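From: Facundo Olivares
To: bags-and-mending list
Subject: Re: [mending] Zipped canvas totes, worth it?

Tamara, I read your note twice and I'm still not persuaded. Two pictures first:
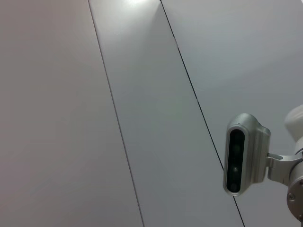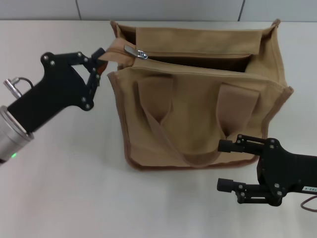
On Sunday, Tamara Savchuk wrote:
> I've given up on open totes and bought the zipped one from
> Ketura. It stands up by itself, it shuts properly, and the
> piping means the edges will last for years. I can't see why
> anyone would want the old kind now. Has anybody on the list
> got a good word to say for them?

I have. A zip along the top is fine until you overfill the bag, and everyone overfills a tote. Then you're dragging the slider over a loaf of bread and the stitching at the ends takes all the strain. I've mended 8 of these since I joined the list and every one had gone in the same place, where the little fabric tab is sewn in at the end of the zip. People haul on the tab when they should be holding the bag steady with the other hand.

As for piping, I'll believe "for years" when I see it. On my old Griker the cord wore through at the bottom corners first, well before the canvas did, and replacing it meant unpicking half the bag. A plain bound seam would have been an evening's work.

Standing up by itself I'll grant you, when it's new. Canvas goes soft. Wash it a few times and tell me whether it still stands — mine slumped like any other bag. And long strap handles flop down the front and get in the way whenever you set it down to pack it.

If you do keep it, put a row of backstitch across each end of the zip now, while the cloth is sound, and run a bit of candle wax along the teeth. Vodberg thread is strong enough. The Vakulenko stuff frayed on me.

Has anyone had a zipped one more than two winters without touching the zip? I'd like to hear from them before I take any of this back.

Facundo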